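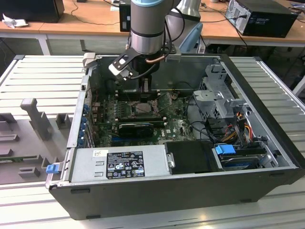
4.2 Changes in technician work

The refurbishing line at Banel was staffed by 18 bench technicians when the study began. Each technician took a returned workstation from intake to final test, and the order of steps was left to the person at the bench. Under the new arrangement the robot cell handles part of the component work, and the technicians are divided between preparation, cell supervision and diagnosis. Job titles and pay grades did not change during the study period. The content of the jobs did.

Work logs exported from the Vatis scheduling system cover 3223 units. We coded every log entry by task type and compared the mix before and after the cell entered regular service. Entries for component handling fell in all teams. Entries for inspection, exception handling and rework rose, although unevenly – the intake team recorded most of the added inspection, while exceptions were concentrated among the two technicians assigned to the cell on each shift. Entries shorter than one minute were excluded, as the old paper forms did not record them.

Interviews point to a change in where skill is applied. Before automation, technicians treated processor seating as a test of experience, and new hires were kept away from it for their first weeks. Figure 2 shows this step at the cell. 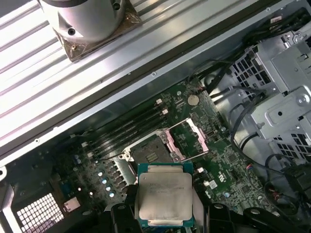
Figure 2. Processor held by the gripper above the open socket.

Responsibility for damage was the subject raised most often in the interviews. Under the manual process, a bent socket contact was charged to the bench where it was found, and technicians learned to check the socket before accepting a unit. At the cell this check has become a separate preparation task. With the load plate open and the memory slots empty, as in Figure 2, the contact field can be viewed directly, but the person who clears the socket is often on a different team from the person who answers for a failed placement. Several respondents described this as working on someone else's signature. Jaxon Grewal, shift lead during the second phase, asked for the inspection record to travel with the unit, and the Vatis form was changed to carry it.

Pace was the second concern. Technicians at the cell could no longer set aside a difficult unit and return to it later – the queue was fixed by the scheduler. Those with long service at the bench rated this loss of control as more serious than the loss of manual work itself. Newer staff gave more weight to training, and in particular to the limited time available for practice on diagnosis.

We used the Igwe scale to measure perceived autonomy, scored from 0 to 100. Scores were collected from all technicians at the start and end of the study. Since teams were not assigned at random, differences between them are reported without tests of significance. Comparison with the Tinutia site, where the manual process was retained, is taken up in Section 5.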